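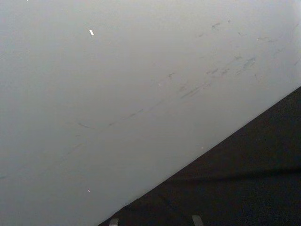

The view from the wrist camera during the gripper comparison at Erkora, with the two fingertips at the bottom and scuff marks on the pale surface beyond. Photo: Erkora

Erkora picks Malano gripper after three-way trial

Feb 14, 2023

Contract packing firm Erkora has finished a comparison of three robot grippers and will fit the two-finger model from Malano to the arms on its returns line. The choice was made after 3000 picks with each gripper, carried out on one arm with the same wrist camera and the same controller throughout.

The other two grippers in the trial were a wider parallel model from Assefa and a suction unit from Undano. All three were on loan from their makers. Erkora paid for the fixings and the adaptor plates, and did the programming itself.

Lina Saab, who runs the automation workshop at the company, said the team had expected the suction unit to win.

"It was the quickest by a good way on boxes and anything with a flat lid," she said. "Then you give it a mesh bag or a pair of gloves and it has nothing to pull on. Our returns are mixed. We can't ask customers to send back only the flat things."

The returns line handles small household goods sent back to online shops. Items come in without their outer packaging more often than not, and staff at present lift each one by hand from a tote to a checking station. Erkora wants arms to do the lifting so that staff can stay at the station.

For the trial the workshop put together a set of 200 items taken from real returns, and each gripper worked through the set 15 times. An item counted as picked if it was lifted clear of the tote and set down inside a marked square at the station. A drop on the way counted as a miss, and so did any pick that needed a person to step in.

The Malano gripper missed 11 fewer picks than the Assefa over the full run, a gap Saab described as too small to settle anything. The suction unit missed 596 picks, nearly all of them on soft or open-weave goods.

What decided it between the two finger grippers was the camera. Each was tested with the camera at the wrist, looking forward past the fingers. The Assefa has broad fingers, and in the closed position they hid a good part of the item from view. The Malano fingers are narrow, and only the tips come into the picture, low down.

"With the Assefa we were guessing at the last bit of the move," Saab said. "You could add a second camera on a post to get round it, and we did try that for a while, but then you have two cameras to calibrate and a post for people to walk into."

The trial also turned up problems with the wrist camera itself. Plain surfaces seen close up gave the software very little to work with, and the depth estimate wandered when the arm was near a pale panel. Small marks and scuffs helped in some positions and in others were taken for the edge of an object. The team changed the approach path so that the arm comes in from higher up and has more of the tote in sight before it moves down. Lighting was altered as well, with the lamp over the station moved back to cut down on glare.

Saab said the same fault appeared with all three grippers and so did not affect the ranking, but it took up more of the workshop's time than the grippers did.

"I would do the camera first if we did it again — mount it, leave it running for a week, look at what it gets wrong, and only then start swapping grippers. We did it the other way round and had to repeat the first set of runs."

The repeated runs are the ones used in the final figures. The earlier set was thrown out.

Changing from one gripper to another was timed too, though it carried less weight in the decision. The Assefa was the easiest to fit, with a single locking ring. The Malano uses four bolts and a separate cable, and the cable has to be clipped along the arm by hand. The suction unit needed an air line, which the workshop already had but the returns hall does not.

Cost was looked at last. Erkora would not give prices but said the Malano was neither the cheapest nor the dearest of the three. Spare fingertips were priced separately. The tips wore faster than expected on the Malano, and one pair was replaced partway through after the pads became smooth. Erkora has asked the maker for a harder pad and is waiting for samples.

Two arms will be fitted in the first stage, both at the end of the line nearest the loading doors. They will run during the day shift only, with a member of staff at each station, until the company is satisfied with the miss rate. If that goes to plan, more arms will follow in August.

The company said no jobs on the returns line would be lost in the first stage. It has not set out what will happen after that, and said it would talk to staff before the August work is agreed.

The Undano unit is not being sent back yet. Saab wants to try it on the outbound side, where goods are boxed and the shapes are more regular. That would be a separate trial with a different set of items, and the workshop has not fixed a start date.

A written summary of the comparison, with the item list and the miss counts for each gripper, has been passed to the three makers. Erkora said it would share the summary with other packing firms on request, but not the control software, parts of which are under licence.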